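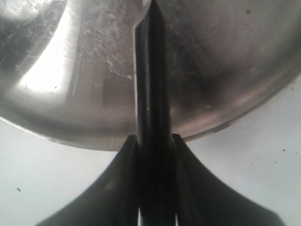 Hard water is the most common cause of poor results in a commercial dishroom, and in the view of Joana Godinho it is also the one most often mistaken for something else. Godinho runs the service department at Pavum, which installs and maintains water treatment for hospital and school kitchens. Customers who report cloudy ware usually blame the detergent. With steel they may blame the metal, and some of them are right: a large mixing bowl with pale scratches and fine scuffs across its side will look dull under any water. "A scratch is mechanical damage and a scale film is a deposit," she said. "You put a drop of mild acid on it. If the mark goes, it was scale. If it stays, I can't help you with a softener."

The hospital kitchen where she now spends much of her time is fed from a bore. The supply was tested at 283 milligrams per litre as calcium carbonate. The target at the machine inlet is 40.

"People ask why we don't go to zero," Godinho said. "Very soft water is hard on glass and it makes some detergents foam. Foam gets into the pump and you lose wash pressure. So we blend a bit of raw water back in and hold the number there."

The blending valve was the source of most of last year's complaints. It had been set when the system was commissioned and was not checked after the bore pump was replaced. The new pump delivered a higher pressure, which pushed more raw water through the bypass. Tomás Prata, the technician who traced the fault, said the softener itself was working normally.

"The resin was fine, the brine draw was fine, the salt was fine," Prata said. "I took a sample before the valve and one after it. After that it was a ten-minute job with a spanner."
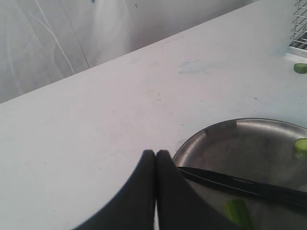
A round metal plate with a raised rim.

Rinse temperature was the second item on his list. The final rinse heater had a coat of scale on the element, and recovery between racks had slowed. At the lunch peak the operators were opening the door before the rinse had come up to temperature. Prata descaled the element and fitted a lockout that holds the cycle until the set point is reached.

The kitchen puts through nearly 300 racks on a weekday. Natália Carrilho, who manages it, was not pleased with the lockout at first – it added time to each cycle in the first week, before the heater had been properly tuned. "We had trolleys backed up to the cold room," she said. "They came back and adjusted it. Now it only holds if we've just filled the tank."

Godinho is cautious about test strips, which many sites use in place of titration. She considers them adequate for spotting a failed softener and of little use for setting a valve. Carrilho's staff now take a strip reading at the start of the morning shift and write it on a sheet beside the machine. Pavum does a titration at each service visit.

Asked what she would change in the next installation, Godinho named the sample taps. "There should be one on each side of the blending valve, at a height where you can get a bottle under it," she said. "On this job the second one was behind the salt bin."

Print this article | E-mail this article

Related items
Choosing a brine tank for a small plant room
Bundgaard to close its parts counter in February
Rinse aid dosing: reading the pump curve
Galtia revises service intervals for booster heaters
Bore water and glassware: a note on etching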